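Drultport branch: new rules for shift swaps start in March

Branch news, by Attila Bárány
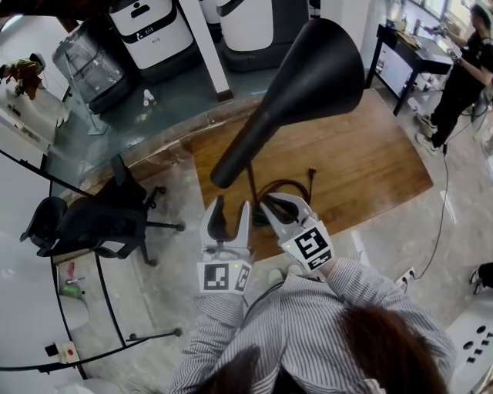
Two hand-held grippers and a large black funnel-shaped object.

After two meetings with the management at Sundlow, the branch has an agreement on shift swaps. Members at the Drultport and Beaulieu sites voted on it last month and it passed with a good majority. Thank you to everybody who stayed after the late shift to vote.

From March, you can swap a shift with a colleague of the same grade if both of you sign the form 14 days before. The supervisor must answer in writing. If there is no answer by Friday of the same week, the swap is accepted. Before, many members waited for a reply that never came, and then it was too late to arrange something with the family.

We did not get everything. We asked that night shifts could also be swapped for day shifts, and the company said no for the moment. We will bring this point again in the autumn, together with the question of the night allowance.

The hardship fund is also open again. A member who loses pay because of illness or a family emergency can ask for up to 300 dollars. For the first 100 dollars you need only the short form — the long one is for the rest. Both forms are at the branch office in Sastness, and your steward has copies.

If a supervisor refuses your swap, please keep the paper and bring it to your steward. We would like to collect these cases before the next meeting with the company. Members at Beaulieu still need a steward for the early shift, so if you are interested, please talk to me.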